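Jammont lab passes 3,000 practice runs for its simulated robot arm

JAMMONT, October 29, 2020 -- A small robotics team at Skallport has now collected 3,602 practice runs for a learning system called Caneo, and every one of them took place inside a computer.

The runs are short. A person at a desk steers a simulated arm to a block, closes the gripper and lifts, and the software saves each movement along the way. Caneo will later study the recordings and try to do the job without help.

"We hoped to have 3,000 by December, and here we are in October with plenty to spare!" said Pentti Laitinen, who leads the project. "People kept staying late to do one more."

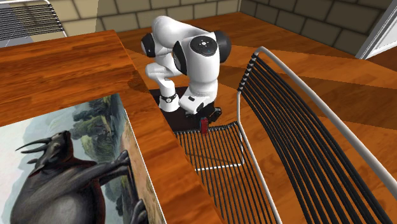

The team has built 19 virtual rooms so far, with different furniture, floors and light. Laitinen wants the system to get used to clutter early, so the rooms are furnished the way a home might be, and the starting spots of the arm and the block change between sessions.

Zane Rätsep, who recorded 340 of the runs herself, said the first afternoon was rough. "I knocked the block away again and again," she said. "Then your hands get the feel of it, and it's really fun." The clumsy attempts are kept too, in a separate folder, and the team plans to test whether Caneo can learn from those as well.

Training starts next week on the lab's own computers. If the early results look good, the group will add drawers and cups to the rooms and open the recording desk to students from the Pitkänen building next door.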